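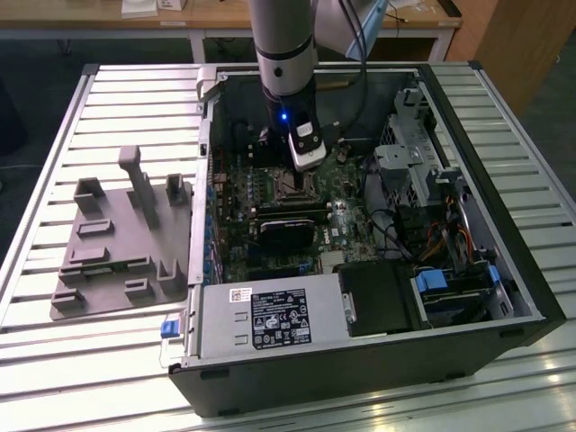
Branthorpe, 3 May 2021

I promised to our repair group in Pruvville that I would write down what I saw at the open day of the Branthorpe reuse center. My English is better in writing than in speaking, so please take this as my full report, and I will not need to talk so long at the next meeting.

The train from Pruvville takes 54 minutes. After the station you walk along the canal until the old brewery and then turn left. There is a sign, but it is small and it hangs behind a tree, and I passed it two times. If we go there together in the summer I suggest we meet at the bridge.

The center is run by a company with the name Halomano. It takes household goods which people don't want anymore, it repairs what can be repaired, and it sells them in a shop in the front of the building. On a usual day you can visit only the shop. On the open day they let you into the workshops behind, in small groups, with a mask, and you had to register in April. My group was led by Duygu Karaca. She started there in the textile room and now she plans the work for the whole building. She speaks quickly and does not like when people stand in the doorways.

## Intake

Everything comes in through one big door on the side of the street. I had imagined that people simply leave their boxes and go, like at our place, but in Branthorpe each person must wait until somebody has looked into the boxes. What they can't use goes back home with the same person. Duygu said the first months with this rule were not pleasant, there was shouting, and some people left their things on the sidewalk at night. Now most people know it. They also have a printed sheet in the window with the things they never take: mattresses, child seats for the car, opened paint, encyclopedias.

I asked about the encyclopedias and she only closed her eyes for a moment.

Every accepted object gets a paper ticket with a string. On the ticket are the day, the room where it must go, and a letter for the condition. There is no computer system for this. They had one, and they stopped with it after one year, as the people at the door were typing and not looking at the objects. I wrote this down for us especially, because we are now talking about buying such a program. The paper tickets are collected in a box and in the evening one person enters only the totals.

## Furniture

The furniture room is the biggest and the coldest one. They keep the temperature low on purpose so that the glue and the old veneer don't suffer from quick changes, or so I understood it. The man at the bench was repairing a chair with a broken back leg. He showed us how he opens the old joint with warm vinegar, slowly, and does not use force. He cleans both sides and only then he glues. It takes him a whole afternoon for one chair, if you count the waiting, and the chair is sold later for 24 dollars.

A lady in our group said that this cannot be good business. Duygu answered that it is not, and that the chairs are paid by the wardrobes. Wardrobes arrive in pieces, they need almost no work except to find the correct screws, and young people who move into their first apartment buy them immediately. I had never thought about it in this way. In Pruvville we refuse wardrobes because of the stairs.

Some practical notes from this room:

- They keep the screws and fittings of each piece in a cloth bag which is tied to the largest part. Plastic bags were tearing.
- Table tops are stored standing on their long side, with cardboard between them.
- They do not paint anything. A customer who wants it white can paint it at home.
- Drawers are rubbed with the end of a candle before the piece goes to the shop.

## Textiles

The textile room has good daylight, and I think it is the room where people like to work most. There is a radio and a kettle. Clothes are sorted first by smell, which is a hard task, and the person who does it changes every hour. After that comes washing, and after the washing the mending table.

What I liked very much was the shelf with curtains. They measure every curtain and pin the width and the length on it in large numbers. It sounds like nothing, but everyone who has bought a used curtain knows the problem. The sheets and the blankets are also marked. The blankets that are too thin for selling are cut and sewn into covers for moving furniture, and the furniture room uses them. So there is a small trade between the rooms.

Duygu told us that her grandmother in Altıntaş had a box with nothing but buttons which had been cut off from old shirts, and that she has made the same box here for the shop. You can buy a handful for one dollar. I bought two handfuls. I don't have any plan for them.

## Electrical things and computers

The door to this part has a mat in front of it and you have to wipe your shoes. Lamps are on the left side, kitchen machines in the middle, and computers in the back. Each lamp gets a new cord if the old one has cloth around it, without discussion. Toasters are cleaned and tested, and they are sold with a guarantee of 37 days. I asked why exactly this number. It was decided by a vote, with different opinions between one month and six weeks, and this was the result.
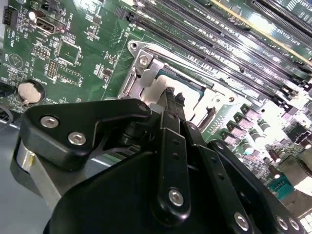 With computers the question is mostly the age. A desktop computer from an office can be opened easily and the parts can be changed, and for a student who writes papers it is still good enough after many years. Laptops are more difficult, the newer ones especially, where the memory is fixed to the board and a small damage means the end of the whole thing. Halomano asks the people who donate to erase their data at home, but they erase it again in any case. They give a signed paper about it to the companies. For private persons they don't give the paper unless they ask, and I think we should do this better and give it to all.

The price is written on a card together with an honest sentence about the faults. I copied some: "Loud when it starts." "One USB port on the front does not work." "Nice keyboard, ugly case." They told us that the machines with such sentences are sold faster than the ones where the card says only that it was tested. For us this costs only a pen, and I would like to begin with it next week.

They also keep a drawer with power cords and adapters, sorted by the shape of the plug. Visitors can come with a device and look for the matching one. I saw a man who had come only for this. He had a hair clipper in a bread bag, and he was very happy when he left.

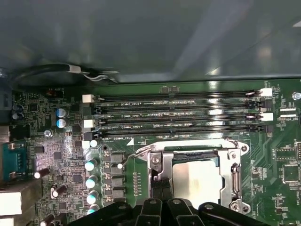

## The shop

You come out from the tour directly into the shop, as in a museum. It is brighter than I expected and there is enough space between the shelves for a stroller. The books are free if you buy something else. The dishes are sold by weight, and there is an old kitchen scale for it. Children were weighing cups and nobody stopped them.

The most expensive thing I noticed was a sewing table for 100 dollars. Most of the prices are much lower. Every object that stays in the shop too long gets a yellow sticker and costs half, and after the yellow sticker it goes to the free shelf near the exit. Duygu said the free shelf is always empty at closing time, even when there was a fondue set.

I bought a reading lamp, the buttons, and a soup pot for my neighbor.

## Coffee and questions

After the tour we could sit in the yard with coffee and cake. The cake with poppy seeds was the best one and it was gone early. I used the time to ask the questions from our list.

**Who pays the rent?** The building belongs to the city, and Halomano pays a reduced rent under a contract which must be renewed. Duygu is a little worried about this, but she didn't want to say more.

**How do they find people?** Mostly through the shop. There is a board near the cash desk with the tasks of the week written very concretely, for example "Tuesday morning, sorting of cables, sitting work." I think "sitting work" is important. Many older people in Pruvville believe they must carry heavy things with us.

**Would they give us things they have too much of?** Yes, glasses and picture frames, as many as we can carry, but we must come with our own car and on a morning when the shop is closed.

**Would somebody visit us?** Duygu would come herself in the fall if we pay the train. She wants to see our cellar before she gives any advice, and she already asked how wide the stairs are. I didn't know it. Can the person who has the key please measure them?

The way back was longer as I missed the train by one minute and sat on the platform with the soup pot on my knees. I have brought one of the paper tickets and the printed sheet from the window. Both are in the blue folder in our cellar, next to the coffee tin.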